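Notas para la charla: "Qué le pido a la cámara de un móvil"
Turno de la tarde, sala 2

Arrancar sin presentación larga. Preguntar quién ha cambiado de móvil este año solo por la cámara y esperar a que levanten la mano (¡siempre son más de los que parece!).

Contar lo del Loltow. Lo llevé en mayo a la boda de mi prima, hice 600 fotos y me quedé con la óptica pequeña, la que en la ficha casi ni se menciona. Me encanta ese sensor: color tranquilo, pieles naturales y un enfoque que no se lo piensa.

Pasar a los renders. Mircea Surdu sigue las filtraciones desde hace años y me prestó su carpeta, con 648 imágenes de móviles que en su mayoría nunca salieron a la venta. Hablar despacio aquí, que me acelero. Un render enseña la forma del módulo y el color de la tapa; del procesado no cuenta nada.
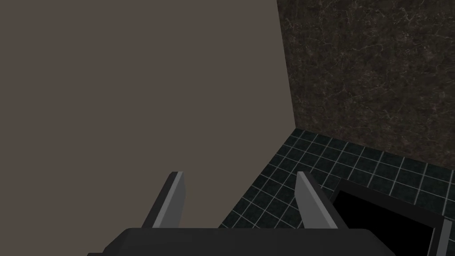
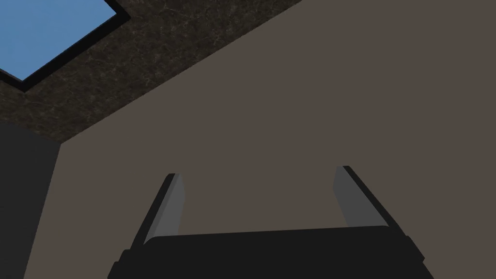
Seguir con el Flidar y su teleobjetivo. Leer la frase de Serena Pellegrini: "El zoom lo usas el primer fin de semana y luego en los conciertos". Yo discrepo, y con ganas: a mí me ha cambiado la manera de hacer retratos.

Comparativa nocturna: Flidar contra Skostuvus, misma calle, mismo minuto. No decir cuál es cuál hasta que voten.

Si sobra tiempo, el truco de Ionuț Onu para bloquear la exposición con el pulgar. Si no, directo a preguntas.

Dar las gracias a Costel Dumitrescu por el proyector y recordar que los móviles de prueba se quedan en la mesa del fondo hasta las ocho.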